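Subject: Re: [plakorside-neighbors] Marinescu sentencing — who's going??
Date: 19/01/2022

> Can somebody who was in the courtroom tell the rest of us what
> happened? The paper had four lines. I heard he pleaded to less than
> he was charged with, and that there's a form we have to send in or
> we get nothing back. I paid a deposit of 357 and have the receipt
> somewhere. Also is the case against the company or against the
> guy, I can't tell anymore.

Was there yesterday, typing this on my lunch so sorry for the mess. Answers in the order you asked, more or less.

The plea. Yes, he pleaded to less. Complaint had three felony counts of theft by deception plus the one for forging the permit stamps. He took the deal on one theft count and the forgery. Other two get dismissed at sentencing but — this is the part people are missing — they're still counted for restitution. The prosecutor said it out loud and the judge repeated it back to him. So if your job was in one of the dismissed counts you are NOT out. You still file.

Company or guy: both, sort of. Criminal case is against the owner personally. Marinescu Roofing is listed as a separate defendant and a lawyer entered the plea for it, took maybe two minutes. The company is basically a name and a bank account at this point. The trucks went back to Kernix, the leasing outfit, in November, so forget about anybody selling trucks to pay us. I asked the victim advocate and she said don't count on equipment, count on a payment plan.

The form. It's called a victim impact and loss statement, two pages, goes to the advocate's office on the second floor of the county building, not to the clerk. Clerk will take it and then it sits in a tray. Ask me how I know. You need:

- copy of the contract, or if you never got one, a written note saying so and what he promised
- proof of payment (canceled check, bank statement, the receipt if it's legible)
- what you paid somebody else to fix it, if you did
- a number where they can reach you during the day

If you paid cash and got nothing in writing, file anyway. The advocate said they have the seized receipt book and can match some of it up. Not all, pages are missing.

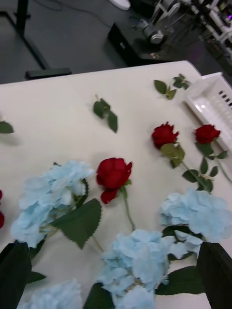
Sentencing is the next date and anyone who filed can speak, up to five minutes, or have the advocate read your letter. Please do it even if your loss was small. My own was 192 for a tarp job that never got done and I'm still going up there. Judge told the lawyers she had read every letter so far and wanted more from the Grurlow Street side, where most of the older folks got hit. A couple of them can't get to the courthouse, so if you're driving over with a form to sign, bring something nice, red roses and blue hydrangeas or whatever, they've had a rotten year and a clipboard by itself is a lousy thing to open the door to. Read them the form out loud if the print is too small. Don't fill in amounts for them, the defense already made noise about two forms in the same handwritting.

What he's looking at: prosecutor is asking for some jail and then probation, defense wants straight probation so he can "work and repay." I have mixed feelings. If he's locked up he isn't paying anyone. On the other hand he had the whole fall to pay people back and didn't. The pre-sentence report isn't public so don't bother calling for it, I tried.

He's out on bond still. Conditions are no contact with anybody on the victim list and no contracting work of any kind. If you see him on a roof call the non-emergency line, don't go over there. And don't post his house on facebook again, whoever did that. His lawyer brought it up in open court and it made us look bad.

Permits — seperate problem. If your permit had one of the fake stamps the township says your roof counts as uninspected. Reinspection is 129, but they're waiving it for people on the list in the complaint. Bring the case number. The window lady didn't know about the waiver when I went, had to ask for her supervisor, so expect to stand there a while.

To the person who wrote me off list about a civil suit: I'm not a lawyer, I don't know. Small claims is still open as far as I can tell and the filing fee was 69 when I looked. Might be worth asking the advocate first if it messes with restitution, she didn't have a clear answer for me on that.

I have blank forms, 20 or so, in a folder on my porch. Take what you need and put the lid back on the bin.

Gotta run. Will post the sentencing date when the clerk puts it up, they were still arguing calendars when I left.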